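Forum Atelier & Mécanique > Sorties, salons, visites
Sujet : Journée portes ouvertes chez Holtum, compte rendu (long, désolé)

6 réponses

perceuse_a_colonne
Bonjour à toutes et à tous,

Comme promis à ceux qui m'avaient écrit en privé, je prends enfin le temps de raconter ma visite chez Holtum. J'y suis allé avec mon beau-frère, qui est régleur à la retraite et qui ne voulait pas venir, et qu'il a ensuite fallu arracher de là à la fermeture !

Pour situer, Holtum occupe l'ancien bâtiment des pompes, au bout de la zone de Gralham. On se gare derrière, on passe par l'accueil, on reçoit un badge et un café (bon, le café, je le signale parce que c'est assez rare dans ce genre de journée). Nous étions 43 inscrits, répartis en petits groupes, et le nôtre était mené par Yogesh Goel, un monsieur d'une patience d'ange qui a répondu à toutes les questions, y compris aux miennes, et vous me connaissez.

La première partie, c'est l'usinage. Belles machines, très propre, mais rien que vous n'ayez déjà vu. On a quand même traîné un bon moment devant le banc de contrôle, où mon beau-frère a retrouvé un comparateur du même modèle que le sien et en a parlé jusqu'au repas.

La deuxième partie, c'est la cellule d'assemblage à deux bras, et c'est pour elle que je m'étais inscrit. Le projet s'appelle Mamgate. L'idée est de faire monter de petits ensembles à engrenages par deux bras qui travaillent face à face, avec des pièces posées sur un plan de travail recouvert de tissu, sans gabarit de positionnement. J'avais lu la plaquette et je m'attendais à une grosse installation grillagée, alors que c'est à taille d'établi, on pourrait presque l'avoir dans son garage (presque, ma femme lit ce forum).

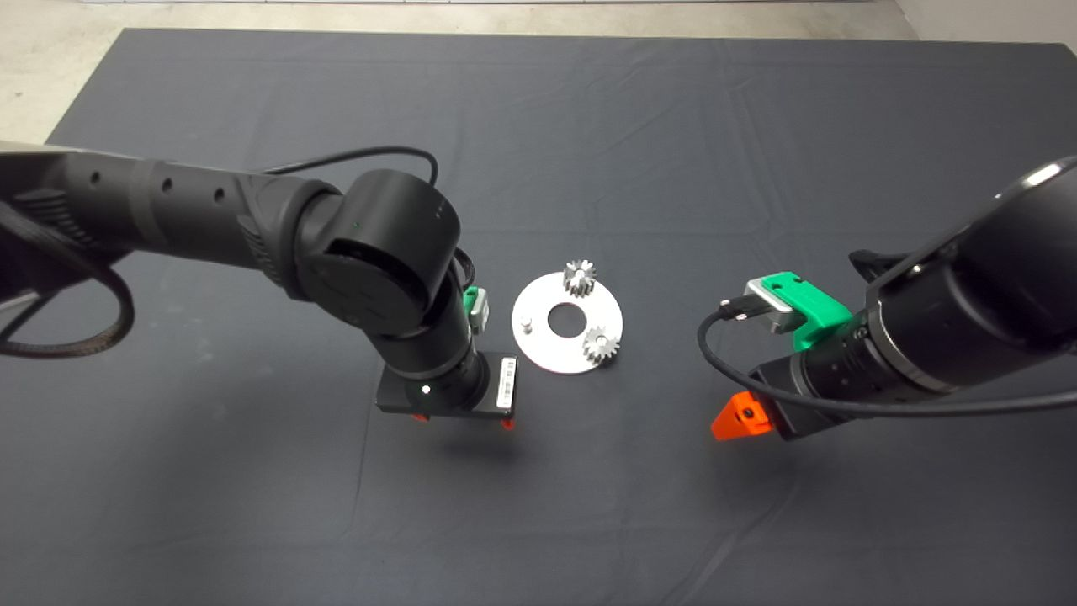 Démonstration Mamgate : le disque, son petit axe et les deux pignons, entre les pinces.

Ce qui m'a plu, c'est que l'on suit très bien le travail. Chaque bras a sa petite caméra au poignet, et M. Goel nous a expliqué que c'est surtout avec ces vues-là que le système se recale au moment d'approcher un pignon. Il nous a aussi annoncé la couleur dès le départ : ça rate encore, et quand ça rate on recommence. Pendant notre passage, j'ai vu un pignon monté du premier coup, et un autre qui est parti se promener sur le tissu. Toute la salle a fait « oh », comme au patinage.

Voilà, j'arrête là pour ce soir, mais si vous avez des questions, j'ai pris des notes partout, même au dos du plan d'accès.

Amitiés,
Perceuse

tante_odile
Merci, merci pour ce récit, on s'y croirait ! J'avais hésité à m'inscrire à cause de la route et maintenant je m'en veux un peu. Est-ce que c'est accessible à quelqu'un qui n'y connaît rien en robotique ? Je tourne un peu de laiton, je répare des pendules, et les trains d'engrenages ça me parle, mais dès qu'il est question de programmation je décroche.

perceuse_a_colonne
Tout à fait accessible, Odile. Il y avait une dame à côté de moi qui venait pour accompagner son petit-fils, et c'est elle qui a posé les meilleures questions. Avec les pendules, vous seriez même en avance sur nous autres !

grincheux43
Je vais faire mon rabat-joie, mais il en faut un. J'y étais aussi, dans le groupe d'après, et je n'ai pas du tout eu la même impression. Enfiler un pignon sur un axe, un apprenti le fait les yeux fermés après une matinée, et il ne lui faut pas de caméra au poignet. Chez nous, sur l'ancienne ligne, on sortait 414 ensembles par poste avec une goulotte, un bol vibrant et un vérin. Je respecte le travail des gens, ils ont été charmants, mais je suis reparti en me demandant à qui on allait vendre ça.

Et puis le tissu, pardon, mais poser de la mécanique sur du tissu, ça me hérisse. Les peluches, vous en faites quoi ?

rabot_et_cie
Grincheux, je t'aime bien, mais tu compares deux choses différentes. Ton bol vibrant, il lui fallait combien de temps pour passer d'une référence à l'autre ? Chez Tseng, où j'ai fait de la sous-traitance pendant des années, on perdait parfois la journée entière à changer d'outillage pour une série de 30 pièces. C'est là que ce genre de cellule peut avoir un sens, pour le petit lot et la pièce qui change tout le temps. Pour la grande série, je te rejoins complètement, rien ne vaut une bonne goulotte bien réglée.

Sur le tissu, je serais plutôt d'accord avec toi, par contre. Pour une démonstration ça ne me gêne pas, mais en production j'aurais mis un tapis caoutchouté. Est-ce que quelqu'un a posé la question sur place ?

perceuse_a_colonne
Oui, mon beau-frère, évidemment ! C'est une collègue de M. Goel, Pin-yu Hsiao, qui lui a répondu. D'après elle, les pièces métalliques glissent moins et l'on évite les reflets du plateau en dessous, qui gênaient les caméras. Elle a reconnu de bon cœur que ce n'était pas une solution d'atelier et qu'ils allaient essayer autre chose en janvier. Mon beau-frère lui a conseillé du liège. Elle l'a noté, il n'a pas touché terre de tout le trajet du retour.

Grincheux, je comprends ton point de vue, et l'apprenti aura toujours ma préférence pour boire le café. Mais j'ai trouvé qu'ils ne survendaient pas leur affaire, et ça m'a mis dans de bonnes dispositions. J'ai connu des salons où l'on nous passait une vidéo accélérée avant de nous pousser vers le buffet.

grincheux43
Je t'accorde le point sur les petits lots, Rabot. On avait un chariot entier d'outillages dont la moitié n'a jamais resservi, je m'en souviens très bien, c'est moi qui faisais l'inventaire. Et je veux bien reconnaître que la dame connaissait son sujet, je lui ai parlé jeux et tolérances pendant un quart d'heure et elle ne s'est pas défilée.

Je maintiens pour les peluches. Et je maintiens qu'un pignon qui part se promener, chez nous, on l'aurait entendu jusqu'au bureau du chef. Mais s'ils refont une journée quand ils auront changé leur revêtement, j'irai voir, et si Odile veut faire la route, j'ai une place dans la voiture. Je pars tôt et je ne mets pas la radio, elle est prévenue.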